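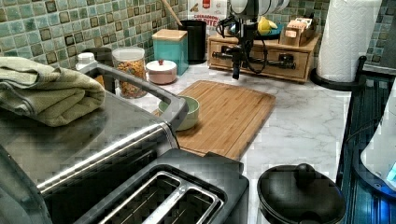
Embla Solheim
Since several people have asked what I do all day now, a thread. I teach a robot arm to behave in a kitchen. I do this by behaving in a kitchen for it, over and over, through a pair of hand controllers, until we have enough examples to train on.

Embla Solheim
The current count is 3931 episodes. An episode is one go at one task, start to finish. "Open the left drawer" is an episode. "Open the left drawer, miss, think about my life, open the left drawer" is also an episode, but it gets a different tag.

Embla Solheim
The project is called Lanton. I wasn't there when it was named. I have been told it stands for something and then been told that it doesn't.

Embla Solheim
People assume the hard part is the robot. The robot is fine. The hard part is the kitchen. A model that has only ever seen a bare table learns a great deal about bare tables. So we work on a counter with a toaster, a toaster oven, cereal, a paper towel roll, and all the rest of what collects on a counter when people live near it.

Embla Solheim
The clutter is on a list, by the way. I have a spreadsheet for mess. Column C is "towel: folded / draped / crumpled." I have had a meeting with Khalaf about column C.

Embla Solheim
Khalaf runs training. He never touches the arm. He sends me messages like "need more variation in approach angle" and I go and reach for a drawer as if I were a slightly different person.

Embla Solheim
This week's different people: someone who comes in low. Someone who comes in from the right. Someone who is in no hurry. I am quite good at the last one.

Embla Solheim
On drawers. A small drawer is a horrible object. You pull it a bit off center and it jams, and if you keep pulling, the whole box comes with it, along with whatever was living on top. I have done this enough times that we made it a category. It's called "furniture moves."

Embla Solheim
Do we keep those? Yes, we keep those. There was a long argument in March about whether to save only the clean runs. We tried it. The trained policy was lovely until the first time anything went wrong, and then it sat there with its fingers next to the handle like a guest who has forgotten your name.

Embla Solheim
So now 19 percent of what I record is recoveries. I start from a bad place on purpose – gripper too high, drawer half stuck, bowl in the way – and get myself out of it. It's the most relaxing part of the job. You can't ruin something that starts ruined.

Embla Solheim
A session is 40 episodes. After that my hands get sloppy and the data gets sloppy with them. You can see it in the plots, where the path to the handle goes from a nice curve to something a wasp would do.

Embla Solheim
I know this because Vutolska showed me a chart of my own reaching, sorted by time of day. There is a dip at 2 pm. I had soup for lunch that whole month. She did not comment on the soup but she did zoom in.

Embla Solheim
Vutolska does the labels. Each episode gets a sentence in plain English saying what was done, and then more sentences saying the same thing the way other people might put it. "Close the drawer." "Shut the drawer." "Push that drawer in." She once wrote "drawer, please, we talked about this" and it made it through review.

Embla Solheim
Question from the replies: why not do it all in simulation? We do some. Simulated drawers open beautifully. They have no crumbs in the runners. My whole career is crumbs in the runners.

Embla Solheim
Another one: do you feel bad about training your replacement? It takes me nine seconds to get one drawer open with this arm. At home I can do it with a hip. I think I have some time.

Embla Solheim
Things I've learned to hate: anything see-through, because the depth readings go to pieces. Anything shiny, because it shows the cameras a second, wrong kitchen. Round lids with tiny knobs. Whoever designed those had fingers and was showing off.

Embla Solheim
Things I've learned to like: square canisters. Wood. Any object that stays where it was put.

Embla Solheim
Someone asked about resets, and bless you for asking. After every episode the counter has to be put back, but not put back the same. If the bowl is always in one spot, the model learns the spot and ignores the bowl. So I shuffle things. After a few hours your idea of random becomes three places you like, and the plots show that too.

Embla Solheim
We fixed it with dice. There is a printed grid and a pair of dice, and I put the bowl where the dice say. Twice they have told me to put it inside the toaster oven, which I put down to an error in the grid and Khalaf put down to coverage.

Embla Solheim
Visitors from Zollberg came by in the morning and asked to see it work. I explained that what they'd be seeing was me working, with the robot attached. They were very polite. One of them wanted a turn and got the drawer open on the first try, gently, no jam.

Embla Solheim
I asked whether he'd done this before and he said no, but he has a boat. I don't know what that means. His episode is in the set. Vutolska labeled it "open the drawer" like all the others, and it's the smoothest one we've got.

Embla Solheim
Next up is two-step tasks: open the drawer, put something in it, close it. Khalaf says this is "basically the same thing." I've started a new tab in the mess spreadsheet and booked out the counter.

Embla Solheim
OK, break's over. The dice say the bowl goes behind the paper towels. If anyone has a good way to get crumbs out of a drawer runner without taking the whole thing apart, my replies are open.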